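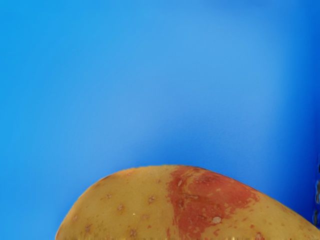

Shireen wanted to know whether the arm could tell a good potato from a bad one, or whether it only knew that it was a potato. She asked it loudly, over the heads of the people in front, and Dariusz Ziółkowski lost his place in the talk he had practiced on the drive over.

It depended, he said, on what she meant by bad.

She meant the red. The big screen behind him had the simulation on it, and the potato up there had a patch of rusty red running down from the top, breaking into freckles on one side. Was that rot? Would the arm throw it out?

"It's skin color," Dariusz said. "We put it there on purpose."

"So it keeps it."

"It should keep it."

A man near the coffee wrote something down. The open day at Gandon had brought in 21 visitors, most of them growers, and they had been polite through the slides. Now they were looking at the screen.

Dariusz explained that the arm had practiced on 3,034 potatoes that did not exist, each with its own eyes and blotches. The backdrop was always some kind of blue. The potatoes in the crate beside him were real, and they had come from Kazimiera Tokarz, who was standing in the second row with her coat still on.

"Mine have dirt on them," Kazimiera said.

"Yes."

"Does it know about dirt?"

He looked over at Mounir, who ran the controls. Mounir shrugged and started the cycle.

The real arm went down into the crate, stopped, and came up with one of hers. It turned the potato twice under the lamp. Then it put it in the left-hand bin, for rejects. It did the same with the next one, and the one after that went to the right.

Kazimiera walked up to the table and took the first potato out of the bin. She rubbed it on her sleeve and held it where Dariusz could see – yellow, firm, no cuts.

"I would sell this," she said.

"So would I."

She set it back in the crate, clean side up, and asked Mounir to run it again. The others came forward from their chairs. Shireen had already picked up a second one and was looking for a cloth.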